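Help us find out why our robot keeps spilling dinner
Tindden Kitchen Automation, posted 26 March 2019

We're looking for people who love picking apart failures! Anby, our food-portioning robot, has a spill problem, and we need fresh eyes on the fault log before kitchen trials start again in July. Over 1,299 simulated pours, 108 ended with food going where it shouldn't. Some of those are software errors, some look like bad grip decisions, and a few have had Kelechi Adebisi and the rest of the controls team arguing for weeks (happily, mostly).

A spill matters to us as a safety issue. Dry pasta on a kitchen floor is a slip hazard, and pieces stuck near the fingers can stop the gripper from closing all the way. We paused the trials at our Takville site until we understand both problems.

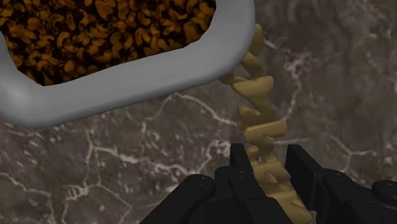
Do I need a background in robotics?

Anyone who has worked a kitchen line, run a packing machine or written up incident reports is welcome, and we'll teach you the rest on day one.

You'll replay failed pours on screen, tag the moment you think each one went wrong, and talk it over with an engineer. Expect macaroni, lots of it! Sessions last three hours, with a break, and we ask everyone to come for two of them. It's paid work, lunch is included, and you can bring up anything you spot, even if it isn't on our list of fault codes. Some of our best codes came from people who were just curious.

You should be 18 or older and comfortable looking at a screen for a while.

To sign up, send a few lines about yourself to Ohemaa Quartey at the Takville front desk, and tell her which is better for you, mornings or afternoons. Questions about the faults themselves go to Kelechi, who loves getting them.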